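Wiping Down: Cloth Care and Table Cleaning in a Shared Student Workroom

By Vasanthi Bhattacharjee
August

Background

The Hutmont building has one workroom that is open to students from every program, and it gets used for almost everything. People eat lunch there, cut card, solder, mark up drawings and leave mugs behind. The tables have pale wooden tops, which show rings and crumbs quickly and don't take kindly to being soaked. Complaints about sticky tables came up often enough last term that I chose this as my project for the Practical Methods unit.

The question I set was a small one. Does the way a cloth is held and folded change how well a table gets cleaned, and how long does a cloth stay usable in a shared room before it should go in the wash?

I left cleaning products out of it. Everyone in the study used plain water with a drop of dish soap, mixed fresh in the morning. Testing sprays as well would have doubled the work, and the room only stocks dish soap anyway.

Method

I asked 13 students to wipe a table after a set mess had been put down on it. The mess was the same each time: a ring of cold black tea, a pinch of dry breadcrumbs and a smear of jam the width of a thumb. The jam was left to sit for 10 minutes before wiping, as jam that has just landed comes up too easily to tell you anything.

Each student wiped three times, once with the cloth bunched up in the hand, once with it laid out flat under the palm, and once with it folded into quarters. The order was mixed up so that nobody's tired arm always landed on the same method. They were told to stop when they thought the table was clean. I then ran a dry white paper towel over the area and scored what came off from zero (nothing) to five (plain to see).

For the second part I kept a log of the room's own cloths. Each one was tagged with a loop of cotton in the corner and a tally card was hung by the sink, where people made a mark whenever they used it. I collected the cards at 4 pm each day and smelled the cloths, which was the least pleasant part of the project. By the end there were 101 marks on the cards. I suspect the true number is higher - there were days when cloths were plainly damp and the card was blank.

Results: how the cloth was held

Folding into quarters gave the best scores on jam and tea. The reason seems straightforward enough. A folded cloth has several clean faces, and most students turned it over without being asked once the first face was dirty. With the flat cloth they tended to keep going on the same side and spread a thin film of jam outward, which dried to a dull patch.

The bunched cloth did poorly on crumbs. They caught in the creases and dropped out again near the table edge, usually onto the floor or the chair. It did do better than I had expected on the jam. A wad of cloth puts all the pressure in one place, and several students switched to pressing and twisting when they reached the smear, even in the flat and folded rounds. I had not written a rule about this in my instructions and I should have.

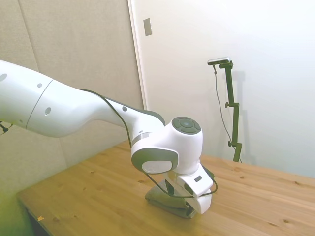
Is a bunched-up cloth ever the better choice on a wooden table?

For a single stuck spot it can be, provided the cloth has been wrung out well and the spot is small. Press down, give it a short rub, then open the cloth out and finish the area with a clean folded face. For a whole tabletop, fold it.

Water was the other thing that separated good results from poor ones. Students who wrung the cloth until it stopped dripping left a surface that dried fast. The ones who gave it a quick squeeze left puddles, and on the older tables the water sat in the joins. Two of them went back with a paper towel without being asked, which helped their score but made it hard to compare with the rest. I kept those scores in and marked them with a star in my results table.

Results: how long a cloth lasts

Cloths that were rinsed and hung over the rail stayed free of smell for the full day in every case I logged. Cloths left in a heap by the sink often smelled sour by collection time, and one left inside a mug was bad by lunch. The number of uses mattered less than how the cloth was left between them. I had one cloth with more than 20 marks on its card that was still fine, and it had been hung up each time I looked.

Colour made a difference to how people behaved. The white cloths were swapped out early because they looked dirty after the first tea spill. The darker ones were kept going well past the point where they should have been washed. Jomari cloths, the ribbed sort we had in the first half of the project, held crumbs well but took a long time to dry on the rail. The flatter Skevthorpe ones dried sooner and were easier to wring.

Problems

My scoring was done by eye and by one person. A second scorer would have been better. The log also relied on people remembering the card, and the pen went missing twice. I didn't test the tables in the Polishchuk wing, which have a different finish, so none of this should be taken to cover them.

Changes made in the room

The rail has been moved to beside the sink, at elbow height. A short notice now asks people to wring, fold, wipe, rinse and hang. Used cloths go in the wash at the end of each day whether or not they smell. I have asked for the next lot of cloths to be a light colour.

Last updated: August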